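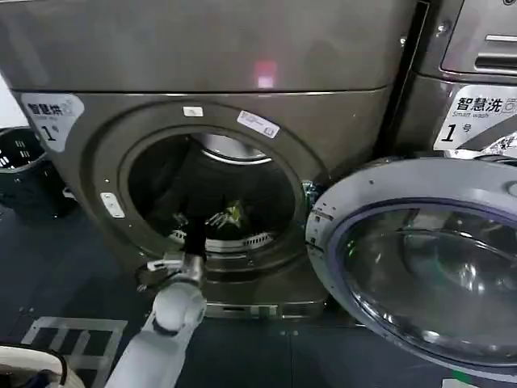

Fig. 1. Front-loading dryer, unit number one.

PHYS 341: Thin Films and Surfaces
Handout 8: Adsorption isotherms and monolayer coverage
Instructor: Getsemaní Rosales

1. Scope

This handout covers adsorption of a gas on a solid surface at fixed temperature. Read it before the problem session. Sections 2 and 3 are needed for the homework. Section 5 is background for the Drenora lab and will not be on the midterm.

Notation: p is gas pressure, T is temperature, k is the Boltzmann constant, m is the mass of one molecule, and theta is the fractional coverage, meaning the number of occupied sites divided by the total number of sites. The letter s is the sticking probability on an empty site. Handout 2 used S for the same quantity; ignore the difference.

2. Rate of arrival

Kinetic theory gives the number of molecules striking unit area per unit time:

J = p / sqrt(2 pi m k T)

J depends on pressure directly and on mass and temperature only through the square root. For a given gas at room temperature, pressure is the only quantity that can be changed by many orders of magnitude. A clean surface in poor vacuum is covered almost at once, and surface experiments are therefore run at very low pressure.

3. Langmuir isotherm

Assumptions:
(a) Every site is the same.
(b) Each site holds at most one molecule.
(c) Molecules on neighboring sites do not interact.
(d) Adsorption and desorption are in balance.

Adsorption takes place only on empty sites, so its rate is k_a p (1 - theta). Desorption takes place only from filled sites, so its rate is k_d theta. Setting the two equal and writing K = k_a / k_d:

theta = K p / (1 + K p)

At low pressure theta is close to K p, a straight line through the origin. At high pressure theta approaches 1. Half coverage occurs at p = 1/K, a quick way to read K from a plot.

If a diatomic molecule splits on the surface, it needs two empty sites. The adsorption rate becomes k_a p (1 - theta)^2 and the desorption rate k_d theta^2. The result is

theta = sqrt(K p) / (1 + sqrt(K p))

The low-pressure slope on a log-log plot is then one half. Students often report this slope as 1 after fitting points that are too close to saturation. 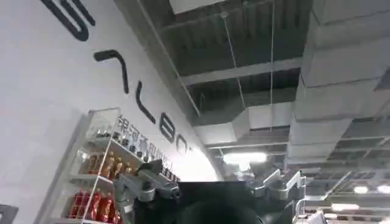

Fig. 2. Wall lettering and white display shelves.

4. Temperature dependence

K falls as T rises, in the form K = K0 exp(q / kT), where q is the heat released per molecule adsorbed. Measure p at the same theta for several temperatures and plot ln p against 1/T. The slope is -q/k. If q changes with coverage, assumption (a) or (c) has failed and the Langmuir form should be used only over a narrow range.

5. Multilayers

The BET model drops assumption (b). The first layer binds with heat q1; all later layers bind with the heat of condensation qL. The usual fitting range ends well below the saturation pressure. The derivation is in the Mbeki notes, chapter 10, with a slightly different sign convention for q.

6. Problems

6.1 Show that p / theta plotted against p is a straight line for the Langmuir isotherm. Give the slope and intercept in terms of K.
6.2 A surface starts clean. Neglect desorption and take s as constant. Find theta as a function of time at fixed pressure.
6.3 Repeat 6.2 for a molecule that needs two sites.

Show units at each step. Written solutions go in the Kiltgate box before the next lecture.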